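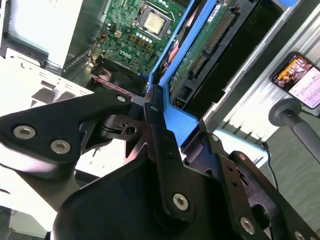 Pretimar Recording Project
Progress report to the Trudden Fund
Sep 22, 2026

Prepared by Zofia Chmielewska, project manager

Summary

The grant supports the recording and release of a first full-length album by the singer Vanderleia Nogueira, with a short run of concerts to follow. Recording is finished. Mixing is under way and is behind the schedule we gave in our application. Spending is within the approved budget, with one change between budget lines that needs your agreement.

Recording

The album has 9 songs. All of the vocals, guitar and percussion were recorded at Ement Studio, with Jailson Peixoto engineering. The basic tracks were done live with the full band, and Vanderleia sang her final vocals later in separate sessions. She re-recorded the lead vocal on "Kurtuluş" after deciding that the first key was too low for the chorus. The band parts for that song had to be played again in the new key, and this took up the studio time we had set aside for string overdubs.

The strings were moved to a later booking. Kátia Furtado wrote the arrangements and led the quartet. Her parts are on two songs instead of the three we listed in the application. The third, a slow ballad, worked better with accordion and voice alone, and Vanderleia asked to keep it that way.

Mixing and mastering

Jailson has delivered final mixes of three songs. Vanderleia has approved two and has sent notes on the other, mostly on the level of the backing vocals. The remaining mixes will be sent to her as they are completed. Mastering has been booked but can't start until the full set is approved, so the release has moved to May. We asked the pressing plant whether a smaller first run would shorten the wait. It would not.

Release

The first single will be "Kurtuluş." The cover artwork is approved and the lyric sheet is being proofread in Portuguese and English. Rogelio Abella is handling radio and press. He has sent an early version of the single to public and college stations and has two in-studio performances confirmed. Both depend on the release date holding.

Song registrations are complete for the original material. One track is a cover, and we are waiting for the publisher to return the signed license.

Concerts

Three concerts are planned after the release. Two venues have sent contracts. The third has offered a date but wants a larger share of ticket sales than we budgeted for, and Rogelio is talking to them. If we can't agree, we will look for another room in the same city.

Budget

We underspent on travel, as the quartet players all live near the studio. We overspent on studio time because of the repeated sessions. We request permission to move $4,000 from travel to recording. The total grant amount stays the same. An itemized statement and copies of the studio invoices are attached.

Next steps

Complete and approve all mixes
Master the album and send files to the plant
Obtain the signed cover license
Sign the remaining concert contract

The next report will include the final release date and the confirmed concert listings. Please send your decision on the budget change to Zofia Chmielewska at the project office.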